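Gosville Men's Basketball League
Frequently Asked Questions

When does the season start?
Games begin in the last week of September and run for 27 weeks, including playoffs. There is a two-week break over the winter holidays, and the gym is closed on those dates for practice as well.

Where are games played?
Most games are at the Purstead Fieldhouse on the main court, which seats 500. First-round playoff games are there too. The final is played at Jacquet Arena, which has 3,000 seats. Parking is free at both.

Can I sign up without a team?
Yes. Fill out the free agent form and check the positions you can play. Team captains look through the list before the season and again at midseason. If no one picks you up, your fee is refunded in full.

How many players can a team carry?
Twelve. A team needs five to start a game and can finish with four. If you are short at tip-off, the clock operator gives you ten minutes, and after that it is a forfeit.

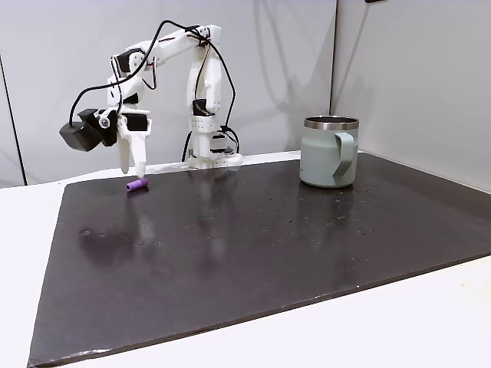 What are the eligibility rules for the playoffs?
A player must have appeared in at least six regular season games for the same team. Sitting on the bench in uniform does not count. You have to be on the scoresheet as having entered the game. Captains can ask Mairéad Noonan for a current list at any time.

How long are the games?
Four ten-minute quarters. The clock stops on every whistle in the last two minutes of the fourth quarter and in overtime. Overtime is four minutes. Each team gets two timeouts per half and one per overtime.

How are ties in the standings broken?
Head-to-head record first, then point difference in games between the tied teams, then point difference overall. Wins by more than 20 are counted as 20.

What does it cost?
The team fee is $2,000, due before the first game. It covers court time, referees and the scorer's table. Uniforms are separate. You may order from Brarix using the link in the captain's packet or bring your own, as long as every shirt is the same color and has a number on the back.

What happens after a technical foul?
Two in one game means ejection and a one-game suspension. Suspensions carry over into the playoffs and into the next season.

Who do I contact about a schedule change?
Write to Salvador Baptista by noon the day before the game. Both captains have to agree to the new time. Playoff games cannot be moved.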